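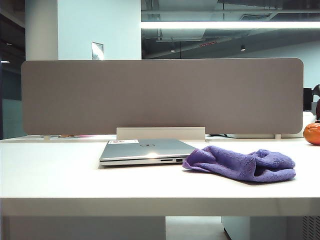
Weniger Papier, mehr Ruhe

Seit Dezember schreibe ich meine Einkaufsliste wieder mit der Hand, und ich bin damit sehr zufrieden. Vorher hatte ich dafür drei Programme, und in jedem stand etwas anderes. Milch habe ich deshalb oft doppelt gekauft.

Mit den Rechnungen mache ich es umgekehrt. Am Mittwoch habe ich 96 alte Briefe sortiert und nur 21 davon behalten. Meine Kollegin Gintarė meint, ich sei zu streng. Vielleicht hat sie recht, aber der Ordner geht jetzt wieder zu. 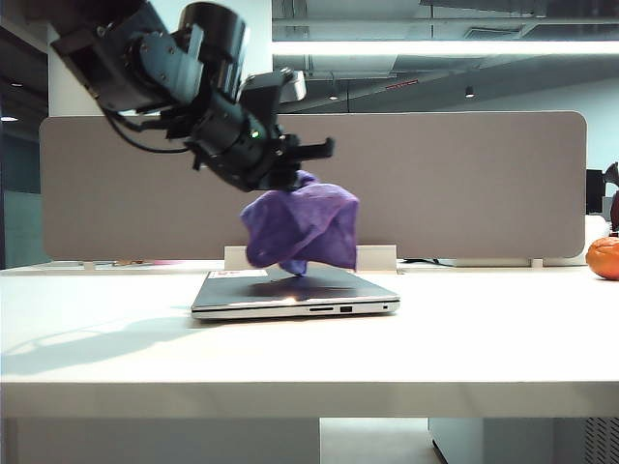
Was ich noch nicht gelöst habe

Die Garantiescheine. Sie liegen in einer Schachtel im Flur, und ich weiß nicht, welche noch gültig sind. Wie macht ihr das? Schreibt mir gern einen Kommentar.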